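## Open day at Skov: gears, grippers and a very patient robot

*June 25, 2019*

If you missed the open day at Skov's workshop in Dreltemberg, put the next one on your calendar now – they're planning it for October, and I'm already looking forward to it. We had 74 people through the door, a good many of them kids, and the crowd at the assembly bench never got smaller.

The star of the afternoon was Sikau, the robot arm the workshop has been teaching to put together a small planetary gear set. Dolores Bellamy ran the demonstration and took questions the whole way through (she must have been hoarse by dinner!). The job sounds simple enough: pick up a little gear, carry it over to the plate, set it down so the teeth line up. Then you watch it done slowly and realize how much your own fingers do without asking you. 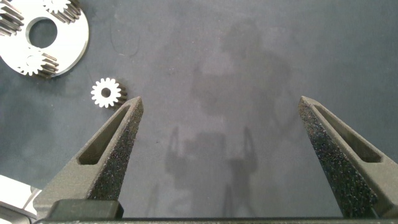
*Between the gripper fingers and the gear plate: one small white gear, lying loose on the bench.*

What I liked best was the view from the wrist camera, which Dolores put up on the big screen. You get the gripper's own angle on everything, and it changes how you think about the task. A gear you could lose in your pocket looks enormous, and the arm's shadow sweeps across the table like weather. One girl near the front asked whether the robot gets confused by its own shadow. Dolores said that was a question she'd spent most of the spring on, and gave her a proper answer with a flashlight and a coffee mug.

We also heard a bit about Zasa, the software side of the project. It lets someone guide the arm by hand and save each attempt, and the team has 418 of them stored so far. Visitors could sign up for a turn of up to 10 minutes at the controls. I took mine and was terrible at it – great fun, though, and I got back in line.

Sign-up for October will be at the Skov front desk.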